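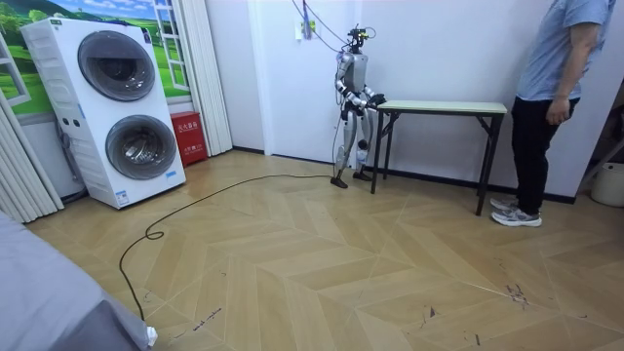 Temps de lecture : 2 minutes

Recaler la position de départ d'un humanoïde devant sa table

Par Laurențiu Văduva, mis à jour le 11 février 2020

Cette procédure s'applique au poste Clisosby : un humanoïde debout sur ses deux pieds, une table pliante, une pince au bout du bras droit. Elle est à refaire après chaque déplacement de la table ou du robot, et après un remplacement de pince. Il faut être deux, l'un au pupitre, l'autre au bout de la table, la main près de l'arrêt d'urgence.

Matériel : un mètre ruban, un niveau, du ruban de masquage, une clé Allen de 4, le carnet du poste.

1. Dégager le sol
Le câble noir qui court au sol doit former un arc large et ne jamais passer sous un pied du robot. Défaire les boucles serrées. Balayer la zone d'appui : un gravier sous une semelle suffit à fausser le zéro des chevilles.

2. Vérifier les câbles de tête
Le faisceau descend du mur jusqu'au bloc capteurs. Tourner la tête à la main, hors tension, d'une butée à l'autre. Si un câble se tend avant la butée, redonner du mou côté mur et resserrer le collier.

3. Placer la table
Verrouiller les pieds pliants, puis poser le plateau parallèle au mur du fond. Contrôler le niveau dans les deux sens. Marquer l'emplacement des pieds au ruban. Retirer tout ce qui traîne sur le plateau.

4. Mettre sous tension
Lancer le profil Wanari en vitesse réduite, à 20 %. Attendre la fin de l'autotest. Le code 639 signale un codeur d'épaule non initialisé : couper, attendre une minute, relancer. S'il revient, ne pas continuer et ouvrir une fiche chez Buzatu.

5. Régler le bras droit
Garder le bras gauche plié contre le torse, articulations verrouillées. Avancer le bras droit par petits pas jusqu'à ce que la pince surplombe le bord proche du plateau. Elle ne doit pas toucher. Régler la garde à 81 mm sous les doigts, mesurée au mètre, bras immobile.

6. Enregistrer
Sauver la pose sous le nom « depart_table ». Replier le bras, rappeler la pose, mesurer de nouveau. Un écart de 2 mm est accepté. Au-delà, reprendre à l'étape 5 après avoir contrôlé le serrage des vis du poignet.

Noter dans le carnet la garde mesurée et les initiales des deux opérateurs. L'ancienne méthode, avec la cale Tatov sous la pince, n'est plus à utiliser : elle raye le plateau et charge le poignet pendant la mesure.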